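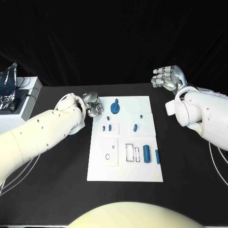 Peças azuis e placas brancas sobre a folha, mesa cinza-escura.

Início Opinião Oficina Arquivo Contato

Defendo a folha de papel. Uma folha branca, comum, deitada na mesa antes de qualquer peça sair da caixa. Custa nada e muda a tarde inteira.

Explico rápido porque tenho que sair às 17 horas. Quem monta coisa pequena — pino, engrenagem, plaquinha — passa metade do tempo procurando. O pino rola, some na mesa escura, a gente se abaixa, bate a cabeça. Conheço bem. Perdi um pino de um kit Clutilon em julho e só fui achar quando arrastei a estante.

Com a folha, não. O azul em cima do branco salta aos olhos. A engrenagem fica lá no alto, com o botãozinho para cima, fácil de pegar. Pinos em pé, o que puder ficar em pé. Cilindro tombado já é aviso: esse ainda não tem lugar. E a plaquinha que recebeu os dois pinos, lado a lado, vai virando o canto do trabalho adiantado.

A Marjan Jalali, que dividiu bancada comigo na Tapia, discorda. Para ela o certo é bandeja com divisória, cada tipo no seu buraco. Tenho uma, da Jolutard, 20 compartimentos. Usei duas semanas. O problema da bandeja é que ela esconde: a parede faz sombra, o dedo não entra, e você acaba virando tudo na mesa do mesmo jeito. Para guardar, ótima. Para montar, me atrapalha.

Ela tem razão numa coisa, admito. Kit grande não cabe em folha nenhuma. O último Kodeo que abri tinha 211 peças e aí o papel vira bagunça, peça em cima de peça. Minha saída foi abrir por etapas. Só vai para a folha o que entra naquela etapa, o resto fica no saco. Demora mais? Um pouco. Da última vez foram 47 minutos na primeira parte, sem procurar nada no chão.

Outra implicância minha: gente que encosta tudo. Peça precisa de espaço em volta, o espaço do dedo. Engrenagem colada no pino, você pega uma e derruba o outro. Deixa respirar. A folha em pé, na vertical, ajuda nisso, o que vem primeiro fica perto da barriga e o resto mais longe. Sei que tem quem prefira deitada, sobretudo canhoto, não vou brigar.

E troquem a folha quando amassar, pelo amor de deus. Pino não pára em pé em papel enrugado. Vejo gente usando a mesma há meses, com mancha de café e conta de supermecado no canto, e depois reclama que a peça caiu.

Pano, já me sugeriram. Feltro. Não gosto, o pino afunda e fica torto — mas admito que faz menos barulho, e de noite isso conta.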